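Le mot de juin : j'ai vidé la cave, et j'ai survécu

Bonjour à toutes et à tous !

Je vous avais promis une lettre sur les boutures, elle attendra, parce que je viens de passer presque tout le mois sous terre. La cave de la maison de Stirum, celle dont je vous parle depuis l'hiver (et que je contournais soigneusement en descendant chercher le vin), est enfin rangée. Enfin, les deux tiers. Disons la partie où l'on tient debout.

Tout a commencé avec un pot de confiture. Je cherchais un bocal vide pour mes premières cerises, j'ai tiré un carton, le fond du carton est resté par terre et le reste m'a suivie. Dedans, il y avait les factures d'eau de mes beaux-parents, un rideau de douche neuf et un service à fondue auquel il manquait le réchaud. J'ai remonté le rideau, j'ai posé le reste dans l'escalier et je me suis dit que tant qu'à faire...

Mon amie Leokadia Kozłowski est venue m'aider trois après-midi de suite. Elle a une méthode très simple : elle brandit l'objet, elle compte jusqu'à cinq et, si je n'ai pas répondu, ça part. J'ai perdu comme ça une yaourtière, deux lampes de chevet et un manteau que je regrette un peu (il avait de très beaux boutons). En revanche j'ai tenu bon sur les revues de jardinage de mon père. Leokadia a levé les yeux au ciel, mais elle les a quand même portées à l'étage.

Côté budget, puisque plusieurs d'entre vous m'ont posé la question après la dernière lettre : j'ai dépensé 80 euros en étagères d'occasion, trouvées chez Wieczorek, et pas grand-chose d'autre. On m'avait fait un devis à 624 euros pour un débarras complet, j'ai remercié poliment. Les étagères sont un peu voilées, je les ai calées avec des chutes de lino, et elles portent déjà tous mes bocaux.

Une remarque pour celles et ceux qui s'y mettraient cet été : regardez l'humidité avant de ranger quoi que ce soit ! Moi j'ai fait l'inverse, j'ai tout aligné bien joliment contre le mur nord, et il a fallu tout redéplacer une semaine plus tard. Teresa Laskowska, qui lit cette lettre depuis Memville, me conseille de laisser une largeur de main derrière les étagères. Je transmets, et je vais m'y tenir.

Il me reste le coin du fond, avec les outils, les vis en vrac, les poignées de porte de quatre maisons différentes et tout ce qu'on garde « au cas où ». J'y descends le matin vers neuf heures, quand il fait encore frais, je trie une petite heure avec la radio, et je remonte couverte de poussière mais assez contente de moi. Les boutures, c'est pour la prochaine fois, juré ! D'ici là, racontez-moi vos caves et vos greniers, je lis tout, même si je réponds lentement. 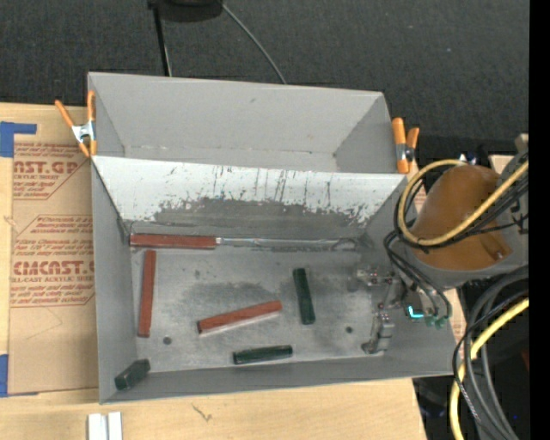
Et si quelqu'un cherche un service à fondue sans réchaud, il est toujours dans l'escalier.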